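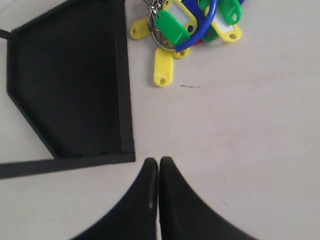

Search this forum Advanced Go

Posted in: Cells & Stations > Grippers and End Effectors > Upkeep

Thread: Wrist camera offset keeps drifting on the key tag cell

szabo_b
We have one arm on a bench picking key tags on rings and putting them in a black tray. Two-finger gripper, camera on the wrist. It was set up in September and ran fine for the first 700 cycles. Now the picks land to one side of where they should. I redo the camera offset in the morning and by 3 pm it is off again. Last block of 200 picks I got 87 percent. It used to be 96.

Things I have already done: tightened the camera bracket, wiped the lens, restarted the controller, redid the tool center point. The table is bolted down. What else moves?

ipettigrew
Fingers. Take them off and look at the faces where they bolt to the jaws. If there is dust or a burr in there, the finger sits crooked and it will walk a little each time it closes on something hard. Metal rings are hard.

szabo_b
I will pull them at the end of the shift. They look parallel to me when they are nearly closed, with a thin gap all the way up.

mavis_p
A gap that looks even from the camera doesn't tell you much. The camera sees it from one angle. Close them on a feeler gauge and check at the tip and then at the base.

I would also ask what you are teaching the pick point on. A bunch of tags on a ring is a bad target. It changes shape every time it is set down. Use a dowel pin or a printed dot for the offset and leave the tags out of it.

rachid.b
Disagree with Ignacio, at least as a first step. If the fingers were walking, the error would grow with cycles, and a new camera offset would not bring it back every morning. This goes away overnight and comes back by afternoon. That is heat or cable pull. How is the camera cable run?

ipettigrew
She recalibrates every morning. Of course it comes back every morning. The offset is hiding the finger problem.

rachid.b
She calibrates the camera to the flange. If the fingers have shifted, that does nothing for them.

szabo_b
To be clear, my routine touches the fingertips to a mark, so it would soak up both. Sorry, should have said. The cable goes from the camera back along the wrist with two ties, then into the sleeve at the elbow.

saeed_g
Two ties on the wrist is probably your trouble. When joint six turns, the cable has nowhere to go and it pulls on the bracket. We had the same thing on the Begay line at Zallham. Cut the tie closest to the camera, leave a loop about as wide as your hand, and put a strain relief on the arm side. Then turn the wrist to both ends of its travel by hand and watch the loop.

While you are in there, put witness marks on the bracket screws with paint pen. Then you can see if they turn.

mavis_p
Agree with Saeed on the marks. Put one across each finger and jaw as well. That would settle the argument above.

One more thing on the tray. Is it fixed to the table? If it just sits there it gets bumped, and then your place error looks like a pick error.

szabo_b
Tray is held with two strips of tape. I log picks and places apart, and the picks are what is bad. But I take the point and will make a stop for it.

ipettigrew
Tape is not a fixture. Two pins and a clamp.

szabo_b
Update. Did the following in this order so I could tell which one mattered:

1. Paint marks on bracket screws and across both fingers. Ran 200 picks. No mark had moved. Still drifted.
2. Cut the tie near the camera, added the loop and a Comstead strain relief. Ran 200 more. Back to 96 percent and the offset at 3 pm matched the morning one.
3. Pulled the fingers anyway. A bit of grit on the left face. Cleaned both, dry, and put them back with the same torque.

So it was the cable. The grit was real too – I just can't show that it did anything.

rachid.b
Good. Check the tie at the elbow in a month. The loop tends to get dragged into the sleeve.

ipettigrew
I would still clean those faces on a schedule. We do it every time we change pads at Sustside.

szabo_b
Added both to the sheet. Pins for the tray are on order.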